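## 3.2 Demonstration Collection

All demonstrations were recorded with the Dedar hand-held gripper, a two-jaw tool that carries its own wide-angle camera. The operator holds the tool and performs the task directly, and the recorded jaw width and camera motion are later converted into commands for the robot arm. Remote control through the Citeo leader arm was kept as a comparison condition and is described in Section 3.4.

Sessions took place in November in a shared indoor space with a high ceiling. We did not fix the position of the furniture or close the area to other people. Operators were told to work at a natural pace and to restart a demonstration only if the object was dropped. Each operator received 15 minutes of practice before recording began. In total, 17 operators contributed 3,921 demonstrations, of which almost all passed the automatic check for tracking quality.

Views differ a great deal with the angle at which the tool is held. When the wrist is turned back, the ceiling and upper walls take up much of the view, and the jaws are seen against a bright background.
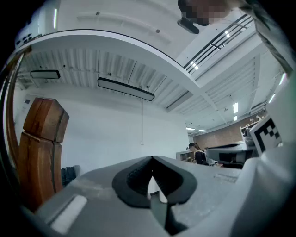
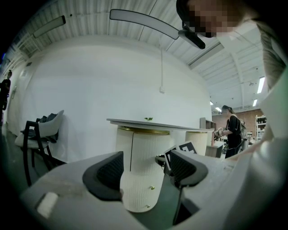
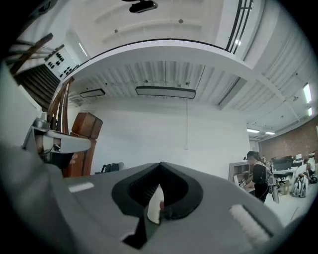 **Figure 2.** Views from cameras on hand-held grippers, recorded in the same space. The gripper body fills the lower part of each view.

Tool pose was estimated offline with the Imai tracking package, which combines visual features with inertial readings. Large plain walls offer few features, and early trials showed drift when the camera faced one for several seconds. We therefore asked operators to begin each recording with a slow sweep of the space. The sweep was removed before training - it was used only to build the map.

Two annotators, Chiyo Fukuda and Eldana Asfaw, marked the start and end of each grasp. They worked separately and met once a week to settle cases in which their marks differed by more than 2 frames. Most such cases involved soft objects, for which the moment of first contact is hard to judge. Faces were blurred before any recording was passed to the annotators.

The remaining demonstrations were divided by operator, so that no person appears as operator in both the training and test sets. Policies were then trained on the Drilent cluster using the settings listed in Appendix B. No filtering by task speed was applied, and slow or hesitant demonstrations were kept in the training set.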